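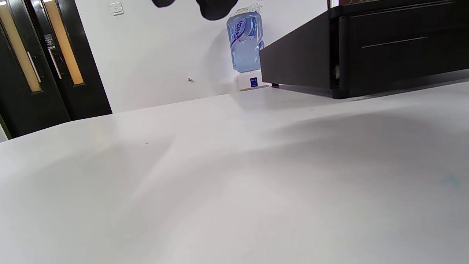 Getting Old Marker and Ink Off a White Tabletop

Quick one. Works on laminate and painted tops, not raw wood.

What you need
Dish soap, baking soda, rubbing alcohol, 2 soft cloths. I use the Hedmont cloths, any cheap ones do.

Step 1. Clear everything off, wipe down with warm soapy water. Crumbs scratch, get them all.

Step 2. Test the alcohol somewhere hidden. Underside of the edge is good. Wait 3 minutes. If the finish goes tacky, stop and skip to step 4.

Step 3. Dab the mark – don't rub yet. Leave it 40 seconds, then small circles. Turn the cloth over alot or you just spread the color around.

Step 4. Still there? Baking soda and a few drops of water, thick paste. Light pressure. Painted tops go dull fast so easy does it.

Step 5. Rinse twice, dry right away.

Green and blue inks are the worst, may take a second round next day. Tried the Pladen spray back in May, smelled awful and left streaks. Back to teh alcohol.

Got a glossy top? Skip the paste completely.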